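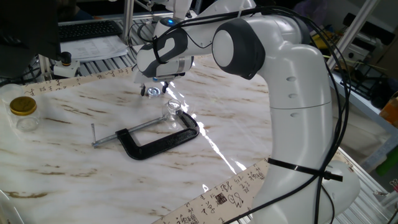

Progress report to Clolteck: the work table at Surthorpe
Prepared by Stela Buzatu, workshop coordinator

Period covered: September to December

With the second part of your grant we continued to set up the shared work table in the small room. I write first about the table, then about the money, and at the end about what is still open.

The table

The top has a white marble pattern with brown and tan veins. We chose it in October after a long discussion, and most members are content with it. One weak point is the glare. When the light is strong, a bright reflection goes diagonally over the middle of the surface, exactly where people put their work. Grigore Coman has asked for a blind and we wait for the price.

The two strips of paper with Chinese calligraphy lie along the far edge and the near edge. They mark the borders of the working area, so that tools stay between them. Ileana Preda would like to cover them with something clear, as paper becomes dirty quickly.

Clamps and small parts

The C-clamp with the black frame and the long silver screw is now in regular use at the table. The sliding handle is easy to turn also for members with weaker hands, and for this reason we would like to order 3 more of the same kind. Small lids and other loose metal parts still have no fixed place. Alina Bogdan is preparing a tray with 9 compartments.

Money

From the grant we have spent 2151 dollars until now. There remain 400 dollars, which we plan to use for the clamps, the tray and, if the price allows it, the blind.

Open points

The blind is not ordered. The cover for the paper strips needs your agreement, as it was not in the first budget. Please send your answer to Emanuel Onu, who keeps the orders. He is in the office every Wednesday until 4 in the afternoon.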